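조립식 선물 상자 써 본 이야기: 헤르키스 분홍색

글 Chukwuemeka Ekwueme | 8월
공유 28 · 댓글 2

상자를 리뷰하게 될 줄은 몰랐다. 그런데 쿠키를 구워 돌릴 일이 생겼고, 집에 있는 건 택배 상자와 양심뿐이었다. 그래서 Herkis의 조립식 종이 상자를 한 장에 900원씩 주고 샀다. 같은 가게에서 파는 Timero는 362원이다. 차액이면 버터가 몇 그램인가 하는 계산은 하지 않기로 했다.

납작하게 펼쳐진 채로 온다. 서랍과 벽 사이 틈에 꽂아 둘 수 있으니 보관은 흠잡을 데가 없다. 우리 집에서 자기 자리를 스스로 찾은 물건은 이게 처음이다.

설명서는 없다. 접는 선이 미리 눌려 있으니 알아서 하라는 뜻인 듯하다. 선은 제법 깊게 들어가 있어서 손톱으로 다시 긁지 않아도 꺾인다. 다만 어느 쪽부터 접느냐가 문제다. 나는 첫 장을 안팎 뒤집어 접었고, 다 끝내고 나서야 알았다. 색이 안쪽으로 들어간 상자는 어딘가 내성적으로 보인다. 그건 단추 통으로 쓰고 있다.

두 번째부터는 요령이 생겼다. 일단 넓은 바닥에 쫙 펴 놓고 모든 선을 한 번씩 꺾었다가 편다. 그다음 세우면 거의 저절로 모양이 잡힌다. 무릎 위에서 접으면 망한다. 드라마를 보면서 접어도 망한다.

끼우는 홈은 좀 빡빡하다. 날개를 밀어 넣을 때 모서리가 하얗게 일어나는데, 분홍색이라 더 잘 보인다. 대신 한번 들어가면 잘 안 빠진다. 쿠키를 가득 넣고 들어도 바닥이 버텼다. 예전에 쓰던 Asta 상자는 현관에서 바닥이 열렸고, 그날 우리 집 현관은 아주 고소했다.

색 얘기도 해야겠다. 상품 페이지에는 '은은한 장미색'이라고 되어 있었는데 내 눈에는 그냥 분홍이다. 싫지는 않다. 리본을 묶으면 제과점 흉내가 나고, 안 묶으면 치과에서 주는 사은품 같다. 리본은 따로 사야 한다. 나는 Henríquez 면 리본을 썼고, 상자보다 리본에 돈을 더 썼다.

별점은 다섯 개 중 네 개. 하나는 설명서 몫으로 뺐다. 그림 한 칸이면 될 일을 가지고 손님을 시험하지 않았으면 한다. 그래도 다음 달에 또 살 것 같다. 단추 통이 하나 더 필요하기도 하고.

댓글 2

밤식빵: 저도 첫 장 뒤집어 접었어요. 지금 영수증 통입니다ㅋㅋ

soso_h: Timero는 싼 값을 해요. 홈이 헐렁해서 테이프 붙여야 합니다.

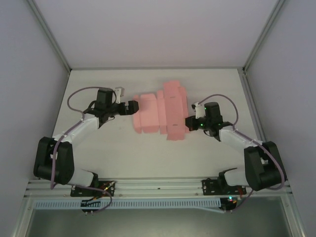
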